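Frequently Asked Questions

Why a whole website about Catherine of Aragon?
Because I fell for her at twelve, reading under the covers, and never got over it! She was a Spanish princess, a widow at sixteen, an ambassador for her father, a regent, a queen and a mother, and yet so many books hurry past her to get to the divorce. I wanted a place where she gets the whole stage.

Was she really an ambassador?
Yes, and I love this part of her story. In 1507 her father, Ferdinand, gave her credentials to the English court, which makes her one of the first women known to have held such a post in Europe. She was short of money and stuck in a strange country, and she still learned to handle Henry VII (no easy man to handle).

What did she look like? Wasn't she dark?
Film and television have a lot to answer for! People who met her wrote of fair skin and reddish-gold hair. She had English blood too, through John of Gaunt, and was named for her English great-grandmother.

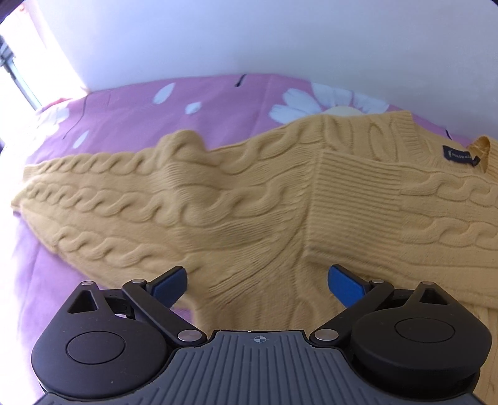

Did she really send Henry a bloody coat?
She did. While he was fighting in France in 1513 she was left in charge at home, and after the Scots were beaten at Flodden she sent him a piece of the coat of James IV, who had died in the battle. Her letter says she would have liked to send the body itself, but that English hearts would not suffer it. I get goosebumps every time I read that letter.

How old was she when she died?
She was 50, at Kimbolton Castle in January 1536. She's buried at Peterborough, and if you ever get the chance to go, please do. People still leave pomegranates, her badge, at the grave.

Do you think her first marriage was consummated?
I believe her. She swore it wasn't, again and again, when saying otherwise would have made her life far easier. But plenty of smart readers disagree with me, and the comments under that article are some of the best on the site.

Can I use your articles for a school project?
Please do! Just link back to the page. For quotes from letters, go to the printed source listed at the bottom of each article.

Do you answer email?
Every message, though it can take me up to 30 days when a new article is on the go. In November I get behind, so be patient with me then.

Page last updated Dec 2, 2019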